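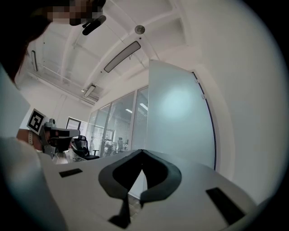
Photo: Brijesh Sisodia

Dumpling dough tips I no longer believe

Every street food stall seems to have a secret for dumpling dough, and the secrets travel faster than the dumplings. I've tried most of them at home. A few hold up.

Ice water. Fine for pie crust, pointless for boiled dumplings. Use warm water from the tap and the dough rolls out without fighting you. For potstickers, go hotter, just off the boil, and stir with a chopstick until you can stand to touch it.

Resting overnight. I was told this at a market in Grunbridge by a man selling 2000 dumplings a weekend, so of course he makes it the night before. At home, half an hour under a damp towel did the same job. The overnight batch went gray and sticky.

Vinegar in the dough. Supposed to make it tender. I made it with and without and my family picked the wrong one.

Salting the cabbage. This one I'll give them. Salt it, wait 15 minutes, squeeze it hard in a towel - harder than that - and the filling stays put.

Dumpling presses. I own 2, a Plendgate and a cheap one with no name. Both leave a thick rim that stays chewy after the middle is done. Fingers and a dab of water are quicker once you've done a dozen.

Oil in the boiling water. No. Stir once after they go in, then leave them alone until they float, and give them another minute or two if the filling is raw pork.

Contact | © Clonimitz Kitchen Notes | Back to top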